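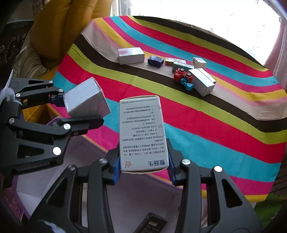 Pukville Library Local Knowledge Club, Health and Home Section

Medicine carton

A medicine carton is the folded paperboard box in which tablets, creams, drops and other remedies are sold. It keeps the inner package safe on its way to the home, and it carries the words a person needs when standing at the bathroom cabinet late at night, wondering how many to take and how often. Most cartons are small and rectangular, and a good many are white, a color long favored for looking clean and for letting dark print stand out.

Early history

Before cartons became common, druggists handed their goods across the counter in twists of paper, corked bottles and little round pillboxes, with the directions written out by hand (and not always in a hand that anyone at home could read). The folding carton changed all this quite gently. It could be shipped flat, popped open and filled by machine, and there was room on its sides for a proper set of printed directions.

In Pukville the change is remembered through the Moltier pharmacy, which kept its old stock drawers long after the boxes had taken over. The Okonkwo collection, given to the library one December, holds 700 cartons and labels from the shop, 58 of them still folded flat and never filled.

Printing and language

The panels of a carton are usually shared out between the product name, the ingredients, the directions for use, a batch number and an expiration date. The name tends to be set in heavy type, and the usage text in much smaller letters, sometimes so small that older readers keep a magnifying glass in the same drawer. Cartons are printed in the language of the place where they are sold, so a box with Chinese text may sit beside one in English or Romanian in a family that has moved or traveled. Paraschiva Tănase's essay on the Grirnemitz household, kept in the club's reading file, tells of 3 generations sharing one cabinet and 5 languages.

Keeping and discarding

Families are generally advised to leave medicine in its own carton, together with the folded leaflet, in a cool, dry place well out of the reach of children. Expired medicine is best taken to a pharmacy that accepts returns.

See also: Pillbox; Apothecary jar; Package leaflet

Entry by Morenike Isah, last revised 3/22/24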